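I spent most of November reading funeral plans, which is not how I'd normally choose to fill my evenings (I had a jigsaw on the go). My aunt had a prepaid one with a firm called Wurnex, bought years ago at the kitchen table, and when she died we found the paperwork in the biscuit tin with 74 pounds in cash and a library card.

The plan covered the cremation, the hearse and the director's fees. Lovely! Except it didn't cover the flowers, the notice in the paper or the 145 pounds for having the service at Flindness chapel after three in the afternoon. I rang up and a very kind man went through it all with me for almost 60 minutes. I came off the phone with six pages of notes and a sore ear.

So if your mum or dad has a plan, ask to see it now, while you can both have a laugh about it over a cup of tea. Read the bit headed "third-party costs" twice.

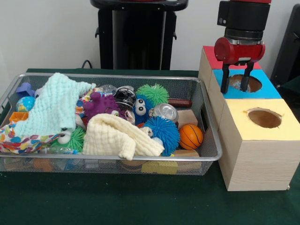 The other thing no plan covers is the clearing out. Wurnex do offer it as an extra, but we did it ourselves over a couple of weekends and I'm glad we did, even if my back isn't. Soft things are the hardest. A heaped wire basket of toys and fabrics, with a pale mint knitted cloth crumpled on one side, can hold you up far longer than a wardrobe full of coats. My advice is to leave anything knitted till last and do the kitchen first. I've still got the garage to go.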